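About us

Hello, and thanks for clicking on the page most people skip! I'm Serena Zanetti and I run Nokwood, a small tea business that started in my mum's spare room and has been trying to outgrow every room it's lived in ever since. We blend loose leaf tea, we send it out by post, and we talk about it far too much.

I never set out to sell tea. I was working in the accounts office of a furniture importer called Waltis and I'd got into the habit of bringing in my own leaves, mostly out of spite for the machine in the corridor. People started asking for a cup, then for a bag to take home, and one March I had 38 orders written on the back of an envelope and no idea what postage cost. I went part time that summer and left for good the year after.

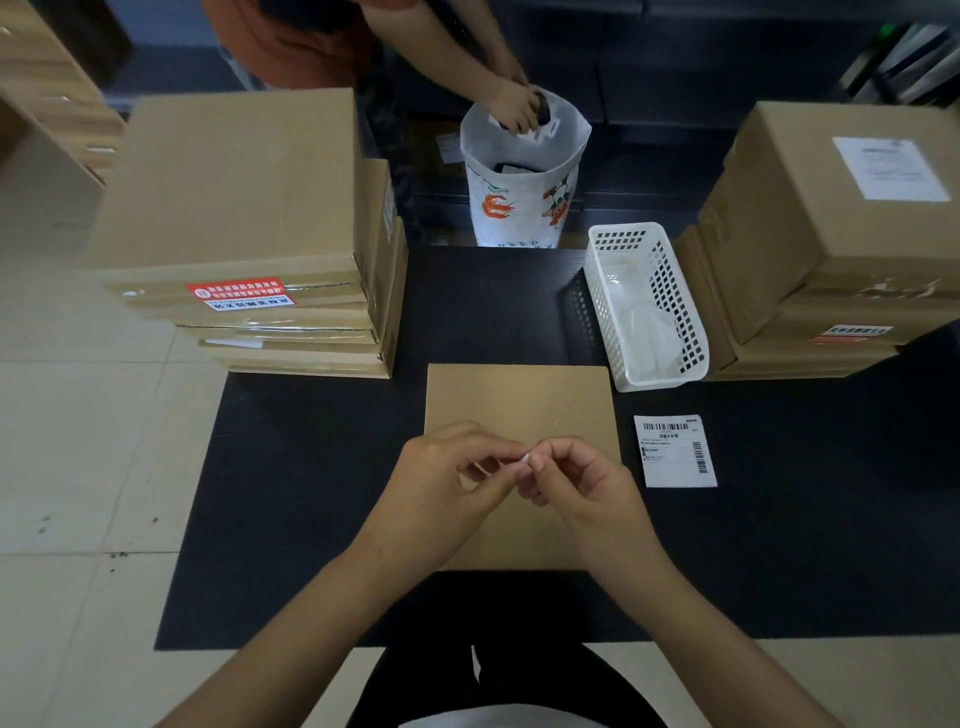
Our best seller is still the very first blend, Hovona, a smoky black tea with a bit of orange peel and rather more cardamom than is sensible. I've been told to tone it down and I did try once, for a whole month, and we got so many grumpy emails that I put it straight back. Everything we post goes out packed by hand, which means a lot of flat brown cardboard, a shipping label lying ready at the side, and somebody's fingertips fiddling with something tiny and white. It's slow. I quite like it, and I do my best thinking about new blends when my hands are busy.

The other one you'll hear about is Bang, our breakfast tea. Mei Obi named it, after tasting it at seven in the morning on no sleep with a new baby at home. Mei does all our buying now and she's far pickier than I am. She'll taste 20 samples from one estate and send a polite no to every single one, then ring me up delighted about a green she found by accident. If you've enjoyed anything of ours that wasn't black tea, that's her doing.

Gianni Rizzi looks after the website and the subscriptions (so he's who you want if your address has changed or you'd like to skip a month – please do, we won't sulk). Vittoria Parisi runs our tasting evenings, and if you've been to one you'll know she can get a room full of strangers arguing about water temperature in no time at all. 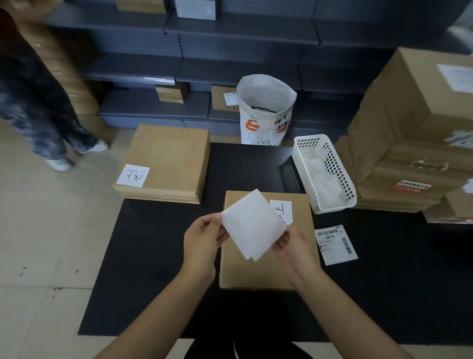
The evenings began as a bit of a dare, if I'm truthful. We'd been asked to do a talk at a library, I lost my voice, and Vittoria stepped in with two kettles and no notes. Now there's one most months, and we keep them small so that everyone gets a proper go at the pots. Tickets go to the mailing list first.

A few things we get asked a lot. Yes, you can order just 100 grams, you don't need to buy a big bag. No, we don't do teabags, though I've stopped being snooty about them. Yes, Hovona works with milk. We can't post outside the UK for now, sorry!

If you'd like to sell our tea in your café or shop, write to Katia Rinaldi, who'll sort you out with samples and a price list. For anything else just use the contact form. It comes to me, and I usually answer in the evening with a cup of something next to the keyboard.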